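Scanlon Reading Room
Furniture and surfaces check — tables, seating, lamps
February 11, 2025
Checked by: Hatice Sönmez
Second pair of eyes: Arif Dissanayake
Rooms covered: front room, side room, map corner

Marks used: OK / Fix soon / Fix now / Look again

1. Tabletops
Wiped down, checked for dust and rings — OK
Splinters along the long edges — OK
Raised grain — Look again (table 7)
Comment: I love these tables more every time I do this sheet! The oil Philomena picked out in December has made such a difference, and I went over every top with my bare palm and didn't snag once until I got to table 7, where there's a rough patch at the window end the size of a playing card. A light sanding should do it. Please don't put the heavy atlases there until then.

2. Table legs and joints
Bolts hand tight — OK
Rocking — Fix soon (table 2)
Floor pads present — Fix soon (table 2)
Comment: Table 2 rocks because one pad has come off, probably when we moved everything for the map evening. Spare pads are in the Fadum tin. Arif leaned his full weight on all the others and they stood like rocks.

3. Chairs
Seats secure — OK
Back rails — Fix now (one chair, tagged and taken out)
Stacking height in the side room — OK
Comment: 54 chairs on the list, and only one came out with a tag! The top rail is split near the screw, and you can feel it give when you lean back. It's in the workshop with red tape around it. Do not bring it back out for a busy night, even if we're short.

4. Lamps and cords
Shades firmly seated — OK
Cords clear of walkways — Fix soon
Plugs and switches — OK
Comment: The cord by the map corner crosses the gap where people cut through to the shelves. Mogens has a flat cover that would fit beautifully. Lamp 11 used to flicker and now doesn't, so whoever changed the bulb, thank you.

5. Shelves next to the tables
Wall brackets tight — OK
Heavy books on the lower two shelves — Look again
Comment: The big Mestby volumes have crept up to shoulder height again. They're wonderful to browse but very unpleasant on a foot. I moved what I could and left the rest for Shanthi, who knows the order.

6. Walkways and exits
Side door opens fully — OK
Space between tables wide enough for a wheelchair — OK
Mat edges flat — OK
Comment: So much better with the tables turned lengthwise. Arif pushed the book cart all the way around without bumping a thing.

To do before the next check
Table 2: new floor pad (Arif)
Table 7: sand and oil the rough patch (Philomena)
Chair with red tape: repair or replace (Mogens)
Map corner: cord cover (Mogens)
Mestby volumes: down to the lower shelves (Shanthi)

A note on oiling, as Shanthi asked. Use a thin coat of the Plestov oil, work along the grain, and wipe off whatever is left sitting on top. Lay the used rags out flat in the yard to dry — never balled up in the trash, where they can heat up and catch fire. Leave the table bare overnight and run a hand over it in the morning before any books go back.

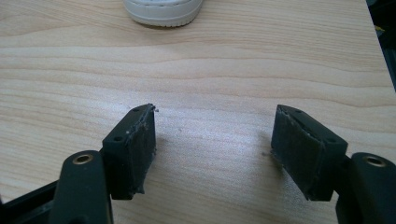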